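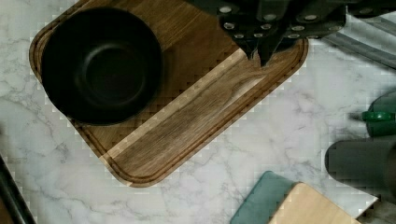

Wrist camera view: fingertips over the board, black bowl to the left.

How to compare two grippers on one bowl without fooling yourself

Swapping a gripper takes 11 minutes if you own the right hex key and most of an afternoon if you don't. Finding out whether the new one is any better takes longer. What follows is the routine I settled on in September after two earlier attempts produced spreadsheets I would rather not discuss.

You'll need an arm, two grippers (mine were the Apaza and the Stadari), a wrist camera, a second camera well off to the side, and a bowl you aren't fond of.

Step 1. Pick a dull task
Lift the bowl by its rim, hold, put it back. That's the lot. Everyone wants to start with pouring. Pour later, when you have a favourite and some paper towels.

A matte black bowl is a decent choice precisely because it's a pain. Against a dark gripper the depth reading at the rim goes vague, and a setup that copes with that will cope with your nice white crockery.

Step 2. Fix what you can
Mark the corners of your cutting board on the counter with bits of masking tape, and put the board back on them before each run. A board with a pale stripe through it is handy, as you can set the start pose by eye against the stripe. Leave the neighbouring clutter alone. A gripper that only works on a bare bench is a gripper for people with bare benches.

Step 3. Watch the approach from the side
The wrist view flatters everybody. From up there the fingers always look beautifully lined up, right until they close on nothing. Check the side view for finger height relative to the rim, and for cables. Leave enough slack for full wrist rotation and then a bit more.

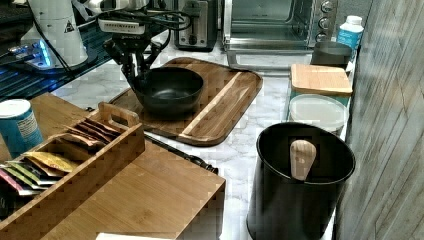 Step 4. Run them in alternating blocks
Do a block with one gripper, swap, do a block with the other, swap back. Yes, it's tedious. My first comparison ran all the Apaza trials before all the Stadari ones, and what I measured was my own improvement as an operator. The final set came to 146 lifts, logged in Borkton's free controller software, which crashes politely.

Step 5. Score before you look at the replay
Clean lift, scrape or drop. Write it down at once, in pen. Replays make a lawyer of anyone.

Step 6. Move the side camera once
Halfway through, shift it to the opposite side of the counter and carry on. Half of my "scrapes" were disagreements about angle.
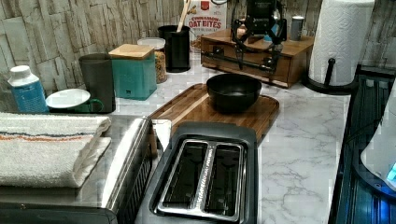 Risedow wrote in to say that alternating blocks is still too generous, and that the order ought to be drawn from a hat, with finger pads wiped between every lift. Risedow also reckons the rim grasp favours narrow fingertips, so a fair test needs a second object with no rim at all. Both points are sound, and I've added a tennis ball to the kit. The hat can wait until somebody shortens the gripper swap.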